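Two grippers and one paper cup

Posted in April, filed under: workshop, grippers

I have finally some time to write down how the comparison went. In my last post I promised to try both grippers on the same arm, with the same controller and the same objects, and to say which one I would keep. It took me longer than I wanted, mainly for the adapter plate. The first one I ordered from a small shop in Jarnton had the wrong hole pattern and I had to wait for another.

The two candidates are the Lacerda, which has two hard fingers and a rather long body, and the Trorno, with soft pads and a suction cup between them. The Trorno is the more expensive. I bought it second-hand from a lab in Miltevdale which was closing its teaching room, so I can't complain about the price I paid.

I started with easy things: a wooden block, a tin of tea, a roll of tape. Both grippers did all of these and I learned very little from it. Then I moved to paper cups, and there the evening became interesting. A paper cup is light, it slides, and its wall gives in when you press too much. If the force limit is set for the block, the cup becomes oval at once. If the limit is too low, the cup turns in the fingers as soon as the arm begins to lift.

I also wanted to see a cup which is not standing straight. Anybody can pick up a cup that stands nicely with the opening to the ceiling. In my kitchen they are never like this. 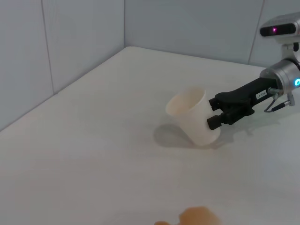 Black fingers on the side of a tipped cup, seen from the wrist camera.

With the Lacerda I made 17 attempts on a tipped cup, changing only the angle of approach. In 4 of them the cup escaped. All four had the same cause, as far as I can judge: one finger arrived before the other and pushed the cup along the table. After I lowered the closing speed in the controller this was much better, but now every grasp feels slow, and I had to make the timeout longer or the program believed that the gripper was stuck.

The Trorno I can't compare so exactly. Suction on a curved paper wall works only when it comes very straight, and with a tipped cup I had to calculate the angle by hand each time. When it holds, it holds beautifully, without any mark on the paper. But I gave up on Wednesday before I had a complete series, so please don't take this as a fair result.

A word about the wrist camera. I like the view, and for checking the contact of the fingers it is better than the camera on my tripod. The weak point is white on white. With a white cup, a white table and white walls, my edge detection finds the shadow more easily than the cup. I tried a lower exposure and it helped a little. A coloured mat would surely help more, but I would like to solve it in software first.

For the moment the Lacerda stays on the arm. I want to glue thin rubber on the fingertips and repeat the same series with the old closing speed, to see if I can have the speed back. If somebody has done this already, please write in the comments which glue you used. Mine came off after one evening.

Comments (2)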